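22nd February

So I've finally done it, I've booked the long walk. Two years of saying "we should do the Wulleder Way one of these days" and last night, with a cup of tea going cold next to me, I put my card details in and that was that. 140 miles, coast to moor, starting in Cliltum and finishing (if my knees agree) at the old harbour in Plelloma. I felt a bit sick and then I felt brilliant and then I went and stood in the hall looking at my boots.

The boots are a problem, by the way. I've had them so long that the left one has moulded itself round my little toe like a plaster cast, and I love them, but the tread is smooth as a spoon. The chap in the shop said I'd be mad to take them over wet slate. I tried on four pairs and hated three. The fourth pair were all right, a sort of mud colour, half a size bigger than I normally wear, and I've been doing the washing up in them every evening to get them going.

Anyway, the route. Most people do it in ten days and I'm giving myself 13, and I won't be taking questions on that! I like a long lunch. I like sitting on a wall. The guidebook has you doing nineteen miles on day two, over the top past Russo Tarn and down again before the tea room shuts, and I read that page and laughed out loud. I've split it in half and found a bed at a farm where they do a packed lunch for a few quid extra and don't mind you drying your socks on the range.

I've been planning the whole thing in the evenings, with the map opened right out and a stub of pencil. I know everyone does it on their phone now, and I've got the phone version too, but I can't think on a screen that small. I want to see the whole hill at once, and where the river goes after it leaves my bit, and whether there's a pub with a footpath that happens to pass the door. 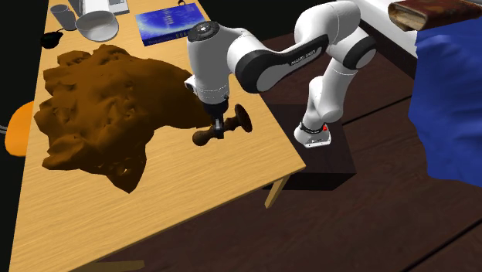 The other thing I keep changing my mind about is the tent. I've got beds sorted for all but two of the nights, and for those two there's really nothing, just a bothy with mixed reviews (one person loved it, one person met a rat). If I carry the tent I've got a spare house on my back the whole way. If I don't, I'm committed to the bothy. At the moment I'm leaning towards carrying it for the first half and posting it home from the village with the post office, as long as the post office is open when I get there, and the website and the sign in the guidebook don't agree on that at all.

Food I'm less worried about. Porridge, cheese, those flat oat biscuits that survive anything, and an absolutely indecent amount of fudge. I did a practice day back in November with a full pack, up to the trig point and back in sideways rain, and what I learnt was that I don't want sandwiches when I'm cold. I want something I can eat with gloves on. I also learnt that my waterproof trousers aren't, so that's another trip to the shop.

Training is going slowly but it's going. I do the canal on weekday mornings and something with a hill in it when I've got a whole day free. There's a set of steps behind the library, 100 of them, and I go up and down those with a rucksack full of tinned tomatoes while the school run goes past. One little lad asked if I was moving house.

If any of you have walked the middle stretch, the bit between the reservoir and the moor road, could you tell me what it's like underfoot after rain? I've read that it's boggy and I've read that it's been flagged all the way across, and I'd like to know before I decide about gaiters. I'm also after a good café near the finish, preferably one that does a proper pot of tea and won't mind the state of me.

Next post will probably be about trousers. Sorry in advance.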